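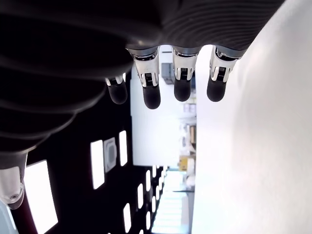
Building a Robot Hand in the Shared Shop
Handout 4: Fingers, pads, and the fruit test

Read this before you come to the bench session. Bring your wiring sheet from Handout 3, even if you think you have it memorized.

1. Where we are

By now your group has a hand that opens and closes on command. A lot of people stop there, shoot a video, and call it a working hand. I don't, and you won't get credit for it either. A hand closing on air has told you that the motors turn. It has told you very little about holding anything.

The kit most of you bought is the Grivance finger set with the Ruvero driver board. The sales page promises "natural grasping out of the box." Treat that phrase the way you would treat it on a kitchen gadget. The parts are decent. The joints are well made and the tips come off without a fight. The sample code closes every finger at the same speed to the same angle, and very few things in your house are shaped so that this is a good idea.

2. Terms we will use

Contact: the pad touches the object. It may carry no load at all.
Load: the pad is pushing on the object hard enough to matter.
Hold: the object stays put in the hand when the support under it is taken away.
Grasp: a word the kit manual uses for all three. Avoid it in your write-up.

3. Why fruit

Foam blocks flatter you. They squash a little, they grab the rubber, and they have corners. A tennis ball is nearly as bad. Fruit is smooth, it is never quite round, and it bruises, so you get a record of your mistakes the next morning. An apple is the standard object for this handout. Use your own.

Set it on a plate. A glazed plate is slippery, and a finger that arrives early will shove the apple sideways before the others get there. On a cloth or a rubber mat you can miss that fault completely, and I have read write-ups where people did. 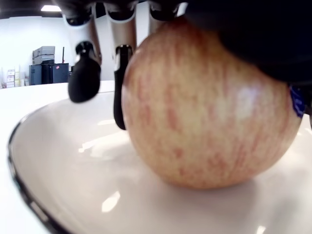
Notes by the bench instructor, Mostby Shared Workshop. Revised July.

Look at the two fingers on the left side of the apple. One tip is pressed in close along the skin. The one farther out hangs in the air beside the fruit and touches nothing. If you were reading only the command log you could easily write down "all fingers closed" and move on. The log records what you asked for. Get your head down to plate level and look.

A finger off the object is not always a fault. With four fingers in a row and a round thing under them, the outer ones may have nothing to press against. What I object to is counting that finger in your results. If it isn't touching, it isn't helping, and your force figures need to say so.

Note also that the apple is still sitting on the plate. By our terms that is contact, maybe load. You may not write "hold" until the plate is out of the story.

4. Bench procedure

a. Power off. Move each finger by hand through its full travel. Anything gritty goes back to Handout 2.
b. Wipe the tips with a damp cloth and let them dry. Skin oil changes everything.
c. Load the slow profile. The closing step should be set to 22. The default in the sample code is 140, which is fine for demonstrations and bad for pears.
d. Lower the hand over the apple and stop before the palm touches it.
e. Close one finger at a time. Write down which tips make contact, by eye, before you look at the screen.
f. Now look at the screen. Where the two disagree, keep both entries.
g. Lift straight up, slowly, a hand's width. Wait. Set it down.
h. Turn the apple a quarter turn and do it again.

Keep your own fingers out from underneath. The motors are small and the joints are still metal.

5. About the current readings

The board reports motor current, and the Zhuravel plug-in will turn it into a nice colored bar labeled "grip force." I'd like you to be suspicious of that bar. Current goes up when a pad pushes on an apple. It also goes up when a joint binds, when a cable gets pinched, and when a finger runs into its neighbor. One group last term had a reading of 311 on a finger that was touching nothing but its own stop. They reported it as their strongest grip.

If you see 416, that is the ceiling of the readout. It means "at least this much," so don't average it with the others.

6. What to hand in

One page. Your contact table, the number of tries, and the number of holds. Failures go in the table with the rest. I trust a page with several dropped apples on it more than a clean one, and I will ask a clean group to repeat the test while I stand there.

Leave out the word "humanlike." Leave out battery life unless you measured it.

7. Questions to think over before the next session

Would your hand do any better with fewer fingers moving? Try it with one unplugged.
How much of your success came from where you placed the apple?
If you swapped the kit tips for bits of bicycle tube, could you tell from your data?

Next handout covers the thumb. Budget more time for it than the manual says.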